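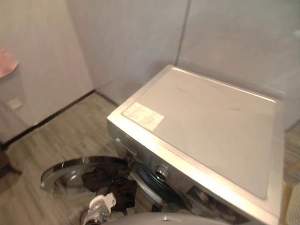 Figure 2. Laundry at the Mikstead site: black clothing at the open washer door, with the gripper below it.

4.2 What changed for the laundry staff

Laundry work at the Mikstead residence was organized by the body long before it was organized by the clock. Attendants told us how they planned a shift around their backs and knees, saving the low machines for the morning and leaving folding, which can be done standing at a table, for the end of the day. Loading and unloading the front-loading washers was the job they most wanted to hand over, and it was the first one given to the Winodano system. Figure 2 shows why it is such a rich case to study. Dark clothing hangs in folds out of the opening, partly over the inner side of the swung-open door, and the gripper has to come up to the garment from below. A person meeting the same tangle bends, grabs with both hands and pulls. Attendants knew this so well that they could tell us which kinds of garments would give the robot trouble before we had run a single trial, and their guesses shaped our test set more than our own did.

We expected the main effect to be less bending, and the attendants did report it. What surprised and delighted us was how much of the remaining work turned into judgment. With the robot at the washer, staff spent longer sorting, checking pockets and treating stains. One attendant described it as "finally getting to do the part I'm good at." Another began keeping back knitwear and anything with long straps, and wrote a short guide for the night shift that the Arkberg site later copied almost word for word.

There were costs too, and they deserve the same attention. Two attendants felt that watching the robot was more tiring than doing the job, particularly in the first weeks, when they hovered nearby in case something dropped. The old pairing of one person loading and one person folding had also been a time to talk. On Tuesday, the heaviest day for bed linen, staff went back to loading by hand together, and the supervisor wrote this into the schedule. We think this was a wonderful piece of local design, and no planning document from our side had foreseen it.

The pattern fits what we saw in the kitchen study at Gauthier (Section 3), where handing over one task reshaped the tasks on either side of it. In the laundry the reshaping was faster, as attendants could stop the robot themselves and were free to decide which loads it received. Section 5 returns to this freedom and asks how it might be protected when a site grows.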